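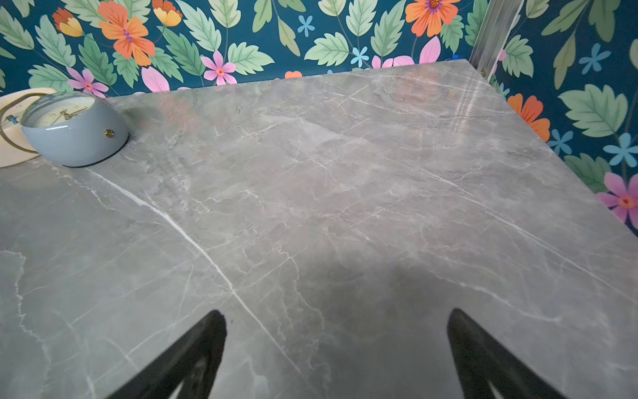 Grey marble-pattern tabletop with pale blue clock, against dark teal floral wallpaper

Caring for a grey marble-pattern tabletop in a shared sitting room

Reading time: 3 minutes

Noeline Rutherford
I am responsible for the furnishings in the residents' sitting room at Gillies House. The table in question has a grey top with white veins, one of them a good deal brighter than the rest and running diagonally from near the clock. The finer veins on the left side form a network that several residents have taken for cracks. The table came to us from the Mommont estate in April without paperwork, and I am unable to say whether the top is natural stone or a printed surface.

I would be grateful for advice on three matters. First, how may I establish what the material is without marking it? Second, which cleaner is suitable for weekly use? Third, is the small clock likely to scratch the surface? It is moved each time the table is wiped. The wall behind is papered in a dark teal floral pattern, and I would prefer a method that does not involve spraying.

Tadeo Carrasco
The underside and the edges should be examined first. On a printed or laminated top the pattern commonly stops at the edge or changes to a different material beneath. Natural stone will generally show its colour and grain through the full thickness, although a backing is sometimes fitted to thin slabs. Please do not carry out the vinegar test that is often recommended. If the top is marble, the acid will leave a dull spot that can only be removed by repolishing.

To check the veins, draw a fingernail lightly across several of them. A vein that is level with the surrounding surface is usually part of the pattern. An edge that catches the nail should be looked at by a stone restorer before any liquid is applied.

Until the material is known, treat the top as marble. Use a soft cloth, lukewarm water and a few drops of pH-neutral dish soap. Wring the cloth well, wipe, go over the surface again with clean water and dry it at once. Apply the cleaner to the cloth and keep it away from the wallpaper -- some papers will stain or lift when damp.

Chutima Duangkaew
We have a similar top in the Canport reading room and use plain water. No complaints to date.

Eduardo Esteves
I agree with Mr. Carrasco on cleaning. With regard to the clock, self-adhesive felt pads are inexpensive and may be trimmed to fit the base. Grit is the more common cause of fine scratches, and the pads should be replaced when they become dirty. The clock should be lifted when the table is wiped and set down again only once the surface is dry.

I would advise against wax or oil polish. Both can leave a smeary film on a glossy top, and on pale stone oil may darken the colour permanently -- this happened to a washstand in my own care.

Contact the help desk | Copyright Jekent Community Help | Back to top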